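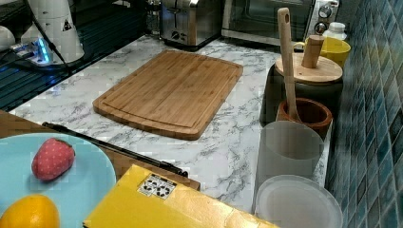

Counter practice. Bamboo board in the middle, fruit on the blue plate.

Drendent Counter Kit, Club Edition
Home > Clubs and Classes > Task Kits > Drendent Counter Kit
Item in stock. Ships from Tristdale.
$300 per kit
Add to cart | Add to school quote | Print this page

Quick version: a box of kitchen task stuff for student robot teams. Printed task cards, mats, fruit, score pads, some clips. You bring the arm, the counter and the kitchen clutter. Works with any small arm that can hold a piece of fruit without crushing it. Made for the Mavromatis Kitchen Challenge but plenty of teams just use it as an after-school thing and never enter.

Page updated February 19, 2022. New card deck, same price.

What's in the box
Task card deck, 32 cards, easy to nasty
Play fruit, mixed bag
Plate, unbreakable, color varies by batch
Counter mat, rolls up, wipe clean
Start and stop markers, peel and stick
Cable clips, stick-on
Score pads
Teacher sheet (one page, both sides)
Carry box with lid

Not in the box
Robot arm. Gripper. Camera. Laptop. Power strip. Cutting board. We get asked about the cutting board a lot. Any flat one you already have is fine. One with a juice groove makes the set-down cards harder, small round fruit likes to settle in there and then the fingers can't get under it. Good practice! Try it early.

Who it's for
Middle school with help, high school without much. College intro classes use it for the first couple weeks and then wander off to their own tasks, fine by us. One kit per team works best. Two teams sharing is OK if they take turns on the counter and keep thier score sheets apart.

How a session goes
Pick a card. Set the counter the way the card says. Mark the start. Run it. Write down what happened, even the bad runs, especially the bad runs. Swap drivers. Run it again.

Most cards are moves from one place to another. Plate to board, board to plate, lid on canister, lid off canister. Later cards add stuff in the way. Last few want a full reset of the counter from a mess, and those take a whole meeting.

Counters, please read
Use a real one if you can get it. Home ec room, staff kitchen, somebody's house. A bare lab table is too easy and teams get a shock at the Challenge. Real counters have a toaster at the back and a mug by the wall and a utensil crock with a spoon sticking up right where your elbow joint wants to go. Leave all that out. The cards assume it.

Shiny surfaces are trouble for cameras. Glossy tile, marble pattern with veins, glass oven doors. If your vision code keeps finding fruit in the backsplash, crop the view first, then fix the color range. Do it in that order, saves an evening.

Unplug anything that heats. Toasters, kettles, toaster ovens, all of it, before the arm gets power. Knobs turned off is not good enough. Arm cables and kitchen cables on separate runs, use the clips.

Keep the arm base off the sink side. Yes even for one quick run.

Size and weight stuff
Mat fits standard counter depth
Largest fruit needs a gripper that opens 200 mm if you come at it the long way, way less from the short side
Ages 12 and up
Carry box fits under a bus seat, we checked

Grippers
Two-finger works for every card in the deck. Soft pads help on the lemon. Long thin reach tools with a clamp at the end also work and are nice for getting in between things, but watch the flex, a long rod bounces when it stops and you'll miss the pick. Slow down the last bit of the move. Suction is bad on strawberries, bumpy surface, no seal. Don't bother.

If you don't have a gripper yet, the Vodia Starter Gripper is the one we sell most of alongside this. Sold separately. Cable for it is in the gripper box and not in this one, please stop emailing, it's in the gripper box.

Using it for the Mavromatis Kitchen Challenge
Same fruit, same mat, same card style. The event cards are different and stay sealed till the day. Event is in June in Tristdale. Teams bring their own arm and their own laptop. Counter is supplied and you don't get to see it first. Clutter is supplied too and gets moved between rounds, so don't hard code where the canister is. Every year a team hard codes the canister.

Scoring is on the pad. Clean pick, clean place, nothing knocked over, inside the time. Partial points for a pick that gets dropped on the mat. Zero if it goes on the floor. Touching the arm with a hand stops the run.

For teachers
The one page sheet has a plan for a short term and a longer one. Short plan skips the camera completly and has students drive by hand with whatever controller you have. Worth doing even if your group is advanced, they find out fast how hard it is to judge height over a plate. Longer plan moves to saved positions, then camera.

Roles that work: driver, spotter, writer. Spotter stays by the stop button and does nothing else. Rotate every card or the same kid drives all term.

School quotes and purchase orders OK. Use the quote button, put the school name in the first box, not the second. Second box is for the delivery room.

Questions we get

Can we use real fruit?
Sure for a demo. Not for practice. It bruises, sizes are all over the place, and the mat gets sticky.

Does the plate color matter?
For you, no. For your camera, maybe. Pale plates under bright light wash out. If the fruit edges look fuzzy turn the lights down or move the plate.

Our arm can't reach the back of the counter
Skip the back row cards, they have a gray corner. Nothing at the back is needed for the basic set.

Can we use our own boxes and lids as extras?
Yes please. Flat cardboard boxes are great obstacles, cheap, and they show a dent when you hit them so there's no arguing about it. Round plastic lids lying flat are about the hardest pick you can find at home. Try one at the edge of the counter once the team gets cocky.

See-through containers?
Frosted is OK. Clear is rough on depth cameras. Stick a bit of tape on it for the first tries.

Lost a piece of fruit
Refill bag, see below. Check under the toaster first.

Is there software?
No. Cards work with anything. If you run the Vodia controller there's a sample file on the downloads page that moves to start and opens the fingers, and that's all it does.

Refills and spares
Fruit refill bag
Score pads, pack
Card deck only (for teams with the old kit)
Replacement mat
Cable clips, bag

Old kit owners: new deck fits the old mat. Markers changed size, use the new ones with the new cards or the start spots will be off. Deck is sold by itself so no need to buy the whole thing again.

Shipping
Packed flat, goes out the next school day after the order. Mats come rolled and stay curly at first, put them face down overnight with books on the corners. Bulk orders for a whole class ship on a pallet, need a dock or someone to help carry.

Returns
Unopened, fine. Opened, email first with your order number. Score pads with writing on them can't come back, sorry.

Also in Task Kits
Drendent Laundry Fold Kit
Drendent Desk Tidy Kit
Drendent Counter Kit, Classroom Pack

Tristdale pickup available. Choose pickup at checkout and wait for the ready email before you drive over.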